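4.2 How people keep their spare cables

I should say up front that I came to this section with a bias. My own desk drawer at home is a horror, and I half hoped everyone else's would be too (it was!). Of the 68 households that answered the November survey, 46 told me they own at least one drawer, box or bag that holds cables and not much else. Between them they sent in 289 cables for us to sort, and I spent a very happy couple of weeks going through the lot.

We logged each cable by how it had been put away: coiled in a circle, folded back and forth, knotted, or just stuffed in. Folding was far more common than I'd guessed. People like it because it's quick and the bundle slides into a narrow gap, and plenty of them add a tie partway along. Figure 3 has a typical one, a thin black cable on the green cloth. 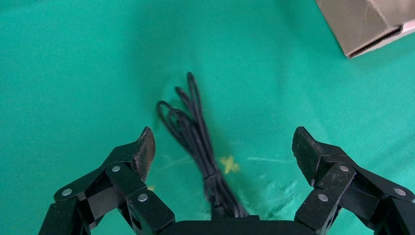
Figure 3. Folded black cable with a small tie or binding partway down the bundle; loops fan out at one end.

Notice how the strands stay together near the binding and wander off into odd ovals farther up. We called this "fanning" in our notes, and it gave us no end of trouble when we tried to score neatness. Is a bundle like this tidy? I said yes, my co-author said no, and we ended up scoring the bound part and the loops separately, which I'd recommend to anyone trying this at home. The Hendix tidiness scale, which we had planned to use, gives one score out of 100 for the whole item, and it simply couldn't tell a fanned bundle from a sloppy coil.

Section 4.3 takes up the knotted ones.

Contact: Mestel Household Objects Group | © 2023 | Back to top

Related items
Gunawardena: What lives in the kitchen drawer
Vonex working notes: Ties, clips and rubber bands
Mestel: Sorting other people's boxes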